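Flultlow Laundry Room, Building 4 - Walkthrough Checklist
December, started 7:20 am

Dryers
Lint screens clean - OK
Vent hose, back wall - NOT OK. Kinked behind dryer 2. Pull unit out and redo.
Exhaust flap outside - OK, opens freely
Gas shutoff reachable - OK now, moved the detergent pallet

Washers
Hoses - bulge on the cold line, washer 3. Replace this week.
Floor drain - slow. Snaked last month, needs it agian.
Lid locks - OK

Electrical
Outlets by sink, GFCI test - OK
Panel 582 - label peeling, breaker names half gone. Relabel.
Water heater set to 120 at last check, could not read dial today. Recheck.

Folding area
Tabletop steady, no chips on the edge. Soft things left in a heap are fine overnight, oily rags are not. Rags go in the lidded metal can. 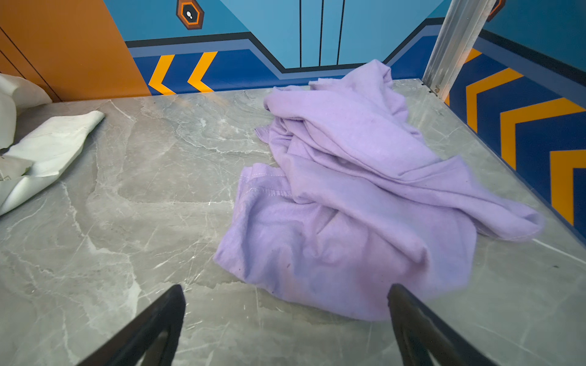 The Nyamweya office wrote back that the rag can was full both times they looked and that one can is not enough for 70 units, so could a second go by the door. Fair. Added to order, Clinatura has them in stock.

Exits and fire
Extinguisher - charged, tag current
Door closer - slams, adjust
Exit sign - lit, battery test failed after some 20 seconds. Replace battery.
Aisle clear - OK, one cart moved

Follow up
Hose and exit sign first. Dundo quoted the vent work, waiting on a time. Leave dryer 2 off untill then, sign is taped on.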